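Reports > Sever Foundation Grants > Plirkodow Neighborhood Pantry

Second progress report, Plirkodow Neighborhood Pantry

3 min read

Mar 29, 2024

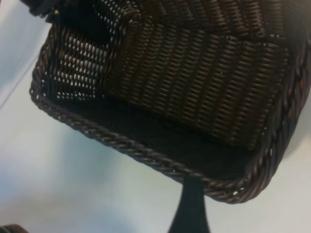 When we applied for this grant we promised to feed 100 households a week by spring. We are at 27. Before anyone at Sever reaches for the phone, a word on where the other households went.

Most of them are waiting for the refrigerator. Clemex delivered it in November, on schedule, to the wrong building. It was then delivered to the right building, where it did not fit through the door. The door has now been widened. The permit for widening the door arrived two weeks after the door was widened, and we have filed it carefully.

Until the refrigerator passes inspection we can hand out dry goods only, and there is a limit to how many people will cross town for lentils. The ones who do come are loyal and have strong views on lentils. We have added rice and canned tomatoes in response.

Spending is under budget, mostly for the reasons above. Rent and insurance are as planned. Printing is over, as the first batch of flyers gave the Chatzigeorgiou Street entrance, where there is a locksmith. He has been very decent about it and keeps a stack of our corrected flyers on his counter.

Deliveries to people who can't leave home started in January and are going well – better than anything else in this report, so we would like it noted. Roughly 100 bags have gone out so far.

Next quarter: inspection, fresh milk and eggs, a second evening opening. We are keeping the original target and asking to move its date to the end of summer. The revised budget is attached, with the door on its own line.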